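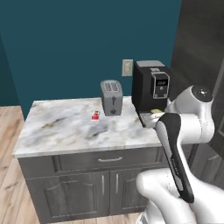
Gray-veined marble countertop over charcoal wood-grain cabinets.

Caring for Marble Counters

Marble is softer than granite, and acid marks it. Lemon juice, vinegar, wine and tomato sauce leave dull spots called etches. An etch is damage to the polish, so scrubbing will not remove it. Wipe spills when they happen and most of the trouble never starts.

Daily cleaning

Use warm water with a few drops of dish soap and a soft cloth. Rinse with a second cloth and dry the counter. Skip vinegar, bathroom sprays and scouring powder. Crumbs are gritty, so brush them up before you wipe, and lift small appliances when you move them.

Oil stains

Mix baking soda and water to a thick paste. Spread it over the stain, cover with plastic wrap and tape down the edges. Leave it for a day, then take off the wrap and let the paste dry fully before wiping it away. Old stains may need 2 or 3 rounds.

Testing the sealer

Put a spoonful of water on the counter and wait 15 minutes. If the stone under it has darkened, it is time to reseal. Do the test near the sink and again by the stove, where the sealer wears first.

Sealing

Clean the counter the night before and let it dry. Wipe on a stone sealer, wait as long as the label says, and buff off the extra before it dries to a haze. Keep the counter clear overnight.

Light etches

On polished marble, a marble polishing powder and a damp felt pad will take out small marks. Try a hidden corner first. For deep etches call a stone shop.

Reader tip from Roksolana Kushnir, Flevdale: keep a cutting board next to the stove for oil bottles. The rings end up on the board.

Next: Cleaning cabinet handles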